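Dezembro – por Rin Sugiyama
Última atualização: dezembro, 16h

Lista de verificação das bancadas brancas, sala Verell

Olá a todos! Voltei a fazer a ronda da sala de trabalhos manuais da Skastcombe e desta vez escrevi os comentários logo ao lado de cada ponto, que da última vez ninguém percebeu os meus rabiscos.

1. Luvas de malha – OK, com nota
Adoro estas luvas, com os dois dedos cor de mostarda em cada uma! Mas são para as mãos frias e mais nada: malha felpuda não protege de cortes e prende-se em tudo. Ficam estendidas na mesa, uma ao lado da outra, para se ver logo se falta alguma.

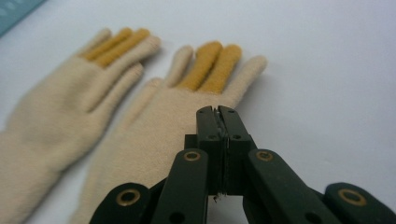

Foto: Fitriani Rondonuwu / Vedley

2. Extintor e saída – OK
Selo intacto, etiqueta n.º 196, porta a abrir bem para fora. Alguém tinha encostado lá um banco (já o tirei, e sei muito bem quem foi).

3. Objetos pousados nas bancadas – A CORRIGIR 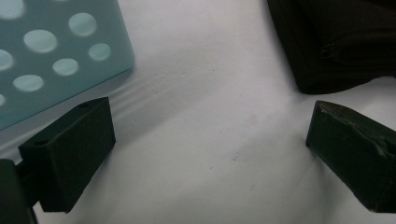

A regra da sala Ogura serve também para nós: no fim do turno, tudo o que não é da mesa volta para a prateleira. Passei por lá às 11 e ainda havia coisas nos cantos. A placa verde-azulada translúcida, a das cavidades redondas, tem lugar próprio no armário, e aquela coisa preta amarrotada ao lado oposto não pode ficar ali – se for um saco, cabide; se for um pano, cesto. Dou-vos 2 dias e depois volto a espreitar!

4. Superfície dos tampos – OK
Passei a mão pelo tampo todo à procura de lascas e não encontrei nenhuma. Continuem com o pano húmido e sabão neutro, sem esfregões, por favor.
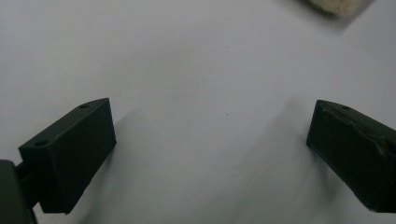 Rin Sugiyama
Responsável pela segurança das salas

5. Iluminação e tomadas – OK
Tomadas firmes, tampas no sítio. A lâmpada do fundo demora a acender, já pedi outra.

Por fechar: só o ponto 3. Quando estiver arrumado, a Fitriani assina na folha da porta.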